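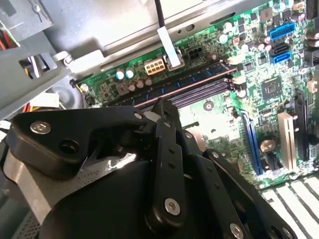

Close quarters: the Flestar gripper just below the memory slots of an open desktop.

Can a robot fix your old PC yet? Our bench report from Flirnside

Vereck publishes first results from its computer repair trial — January, for immediate release

I'm Keisha Greenberg and I run the repair floor at Vereck in Flirnside, where we take in old office computers, sort them out and send them off to people who need one. I asked if I could write this release myself because I get the same question every time I mention the trial, usually from my own family: has the robot got your job yet?

No, it hasn't! But it's a lot further along than I expected when the crates turned up, and I'd like to tell you which bits it can do and which bits still have me reaching for my own screwdriver.

We handle over 3,000 desktops a year. Most of them need the same few things doing: memory out and in, graphics card out and in, drive swapped, a good look round, lid back on. It's fiddly work and it's hard on your thumbs, so it looked like a fair test for an arm. Flestar built the cell and my colleague Tirta Tambunan looks after it day to day. Between us we've put 58 machines through it so far, and kept notes on 210 separate jobs.

What it's good at

Cards, mainly. A graphics card or any other expansion card is a nice flat thing with a clear edge, and the slot only runs one way, so once the fingers are lined up the arm will go in straight, which is more than I can say for me at the end of a long shift. It doesn't wiggle the card or lean on the board. Tirta has spent a good while on the approach angle, and the fingers now come down between the slots without clipping anything on most runs.

We keep parts in holders beside the computer so the arm always knows where to look. I was a bit sniffy about that at first (I keep mine in a biscuit tin) but it does save a great deal of hunting.
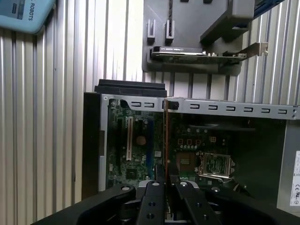
What it's not good at

Cables. Oh, the cables. A loose power lead never sits in the same place twice, and our computers come from all sorts of offices where all sorts of people have been inside them. I move a bundle of wires out of the way with the back of my hand while I'm thinking about lunch. The arm has to stop, look, plan and try again, and quite often Tirta steps in and tucks the thing aside. We count that as a failed job in our notes, even if the rest goes well.

Small clips are the other headache. Memory latches want a little push in just the right spot, and you feel them give before you see them move. The arm does manage memory, but slowly. My best time for a straight swap is 8 seconds and I won't embarrass anyone by printing the other figure.

Then there's the odd stuff. Bent brackets, a screw somebody has chewed up, a sticky patch where a drink went over. I can't see any of that being handed over soon, and Tirta agrees with me.
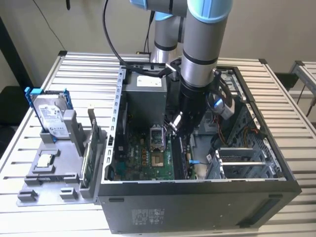 Arm at work in an open tower, with a hard drive and other parts in the tray alongside.

So would I have one?

For the dull half of the job, yes, I think I would, as long as there's a person on the same bench. I've got used to having it there. I strip the covers and sort the wiring, it does the lifting and placing, and I go back over it before the lid goes on. Tirta puts it this way: "I'd trust it with a card in a clean machine tomorrow. I wouldn't leave it alone with a machine I hadn't opened first."

As for one at home that sorts your computer out while you're at work, I wouldn't clear a space under the desk. Our arm has a solid table, fixed holders and Tirta. Your spare room probably has none of those.

What happens next

We're carrying on into a second round with a wider mix of machines, including small-form cases, which I dread even by hand. Pearce, who make our parts trays, are working on a deeper version so that taller cards stand more firmly. We'll put out the full job notes once that round is finished — failures and all.

Repair shops, colleges and reporters are welcome to come and watch. Mornings are best, as the arm is usually running by ten. Ask for me or Tirta at the Vereck front desk in Flirnside, and wear something you don't mind getting dusty.

ENDS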